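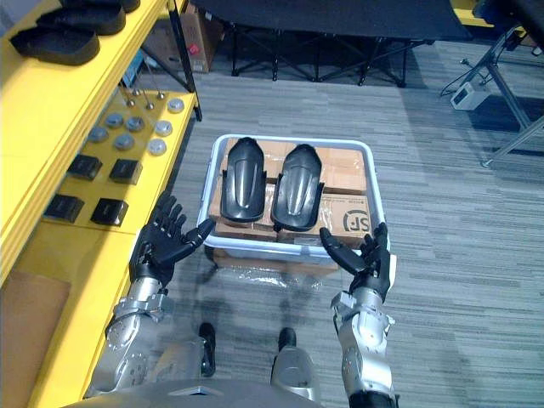 Boxes and black parts share one tray, with clear plastic on the carpet beside it.

Week 4 handout: Putting stock away
Storeroom Practice, Thursday section
Instructor: Ashton Quinlan

I love this week! We finally get to shelves, and shelves are where a storeroom either helps you or fights you all day long. Read this before class and bring your Fodard workbook (the Peeters chapter on mixed trays is optional, but it's short and really good).

Start with the tray. A tray is a waiting place, so anything in it should be on its way somewhere. Take out what's lying on top first, then the boxes. If two parts are shaped alike, compare them side by side before you shelve them, and write left or right on the label while you still have both in front of you.

Wrapping comes next. Clear film on a floor is easy to miss and slippery underfoot, so pick it up before you carry anything across the room. Flatten cartons as you empty them.
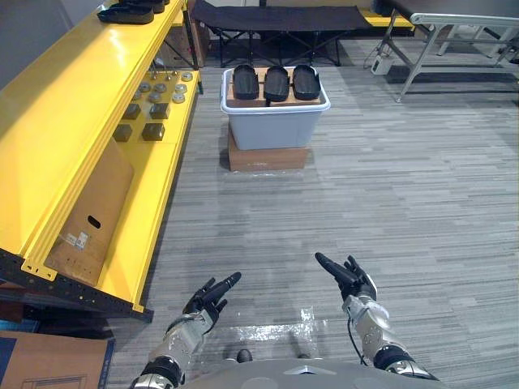

Where should small metal pieces go on a shelf?
Keep them at a height where you can look straight down on them, grouped by size. Pegs or a shallow dish work well, and larger items can share the same shelf if they have their own end.

Now the fun part, which is giving everything an address. Our practice list comes from the Sendach stockroom and runs to 1,417 lines. Don't panic, you're only getting 57 of them! For each line, write the bay, the shelf and the position, in that order. Soft flat goods can be stacked. Bottles stay upright with their caps checked, and they go where you can reach them without leaning over something else.

Leave some open surface, too. I know a bare stretch of shelf looks like wasted space, but you need somewhere to set a thing down while you make room for it.

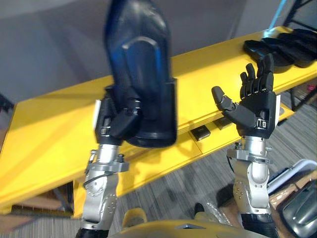
Dark blue bottle held upright, black flat items stacked at the far end of the yellow surface.

For next time: finish your address sheet and swap it with a partner. Find three items using only what they wrote. The Skostano reading moves to week 5.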